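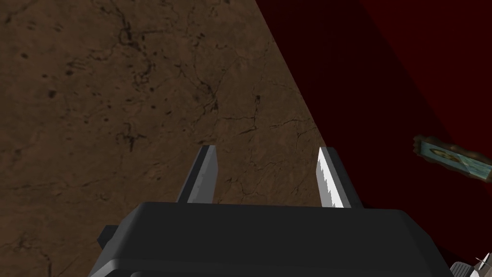

Simulator view: gripper open over a brown marble-look surface, nothing between the fingers.

Workshop tips: getting your money's worth from the Klinhom bench arm kit
Posted February 8, 2020 by Érica Assunção

I have had the Klinhom kit on the workbench long enough to have made most of the mistakes. It is sold by Benell as a flat-pack arm with a two-finger gripper and a licence for Stinamik, the simulator it is programmed in. You can use it for sorting small parts, holding a piece while glue sets, or passing things across the bench. The tips below are for people who have bought one or are close to it.

Set up the simulator first
Leave the arm in its carton for the first couple of evenings. Stinamik runs on an ordinary home computer and you can learn the controls there without chipping anything. My install stopped twice until I raised the memory setting to 3072. It's under Preferences, then Engine, and you have to restart the program before it takes.

Choosing a surface
Stinamik comes with a set of bench finishes. The brown marble has dark veins and speckles all over it, and I find small dark parts hard to pick out against that. For practice with screws and washers, change to the plain grey. The marble is fine for larger, pale pieces. The same goes for the real bench. Mine is old pine covered in stains, so I put down a sheet of light-coloured card, taped at the corners.

Using the gripper view
The close view looks along the fingers and is the one to use for the last bit of any approach. Keep the fingers open until the part sits in the gap, then close at the slowest speed. Shadows can be heavy in this view. If one finger is bright and the rest of the gripper is dark, go to Lights and bring up the fill before you judge the distance. Stepped edges on the fingers are only a display matter and can be smoothed under Quality, though it slows my computer down too much to be worth it.

Keep loose items well outside the reach circle. The arm will not go looking for them, but a wide swing on the way back to rest can clear half a bench.

Putting it together
– Sort the fasteners into jars before you start. The bags are not labelled.
– Fit the base plate before the shoulder. The booklet has it the other way around and you can't get a hex key in afterwards.
– Leave the finger screws a little slack until you have checked that both tips meet at the same height.
– Run the cable on the side away from the vise.
– Clamp the base. The rubber feet are no good on a painted bench.

Finger pads
The pads in the kit are hard and shiny and they drop anything smooth. Plarkolness makes a softer stick-on pad in two thicknesses. Get the thin one. Wipe the fingers with methylated spirits, let them dry, press the pads on and leave them overnight. They pick up sawdust, so a quick wipe with a damp cloth before each job helps a lot.

How much it will lift
The sheet from Benell says 200 grams. I stay well below that for anything long, like dowel, as the end droops and twists out of the fingers. Short heavy things such as a brass hinge are no trouble.

Price and what is missing
I paid $40 extra for the clamp set and would do it again. There is no case and no cover for the gripper. An old pillowcase keeps the dust off. The licence covers 2 computers, so put one copy on the machine in the house and one in the workshop.

Would I recommend it?
Yes, if you like tinkering and have repeat jobs to give it. For somebody who only wants a third hand while soldering, a clip on a weighted stand costs far less and is ready in a minute. The printed booklet is poor – use the help pages inside Stinamik, and save your practice moves under a new name every time you change the bench layout.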